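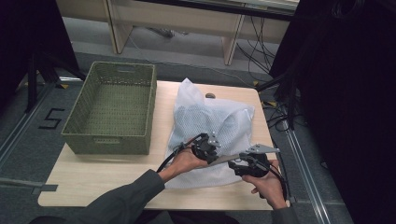
Ridalia mesh wash bags, set of four -- review after one winter

I bought these in October to replace a set of cheap wash bags that had come apart at the seams. The Ridalia set has two small bags, one medium and one large, all in white mesh. I have used them in a front loader two or three times a week since then, mostly for bras, tights, two wool sweaters and the covers from the baby's car seat.

The mesh is finer than on my old bags. That matters for anything with hooks. With the old ones a bra hook would work its way through a hole and catch on whatever was next to it, and I lost a good T-shirt that way. I have not had a hook come through these yet. The finer mesh does hold more water, and the bags come out of the spin heavier than I expected. If your machine has a weak spin, run a second one.

Zippers. The pull is plastic and tucks under a short elastic loop when closed. On the medium bag the loop has gone slack and the zipper opened twice in the wash, once with a sweater inside. The sweater was fine. The other three still hold. I wrote to the seller, Mukerus, and got a reply on Friday from Igor Jasińska, who offered a replacement for the one bag and did not ask me to send the old one back. It arrived in a padded envelope and the loop on it is tighter.

Sizes are a bit off from the listing. The large is sold as fitting a full set of sheets. It will take a fitted sheet and two pillowcases for a double bed, but if you add the flat sheet it turns into a hard ball and the middle doesn't get clean. I now use it for sweaters and throws. The small ones are right for socks and baby mittens and not much else.

Drying: I tried the tumble dryer on low once. The bag came out with a wavy edge along the zipper and has stayed that way. The label says line dry, so that one is on me. Hung up by the corner, an empty bag is dry in an hour or so.

Detergent makes more difference than I thought it would. Powder left white streaks on dark tights inside the fine mesh, even with an extra rinse. I switched to the Flirnis liquid and the streaks stopped. Don't overfill either. Half full is plenty, and I would say two thirds is the limit if you want things to rinse properly.

Compared with the Gallegos bags my sister has: hers are thicker, with a padded layer, and better for shoes. They also take up more room in the drum and cost nearly twice as much. For sweaters and underwear I prefer mine. For sneakers I would buy hers.

Good: fine mesh, strong seams, no snags so far, quick answer from the seller.
Not so good: weak elastic on one zipper, large bag smaller than promised, no hanging loop.

Four out of five. I would buy the set again, though I'd be happier if they sold the large one on its own -- the small ones mostly stay in the drawer.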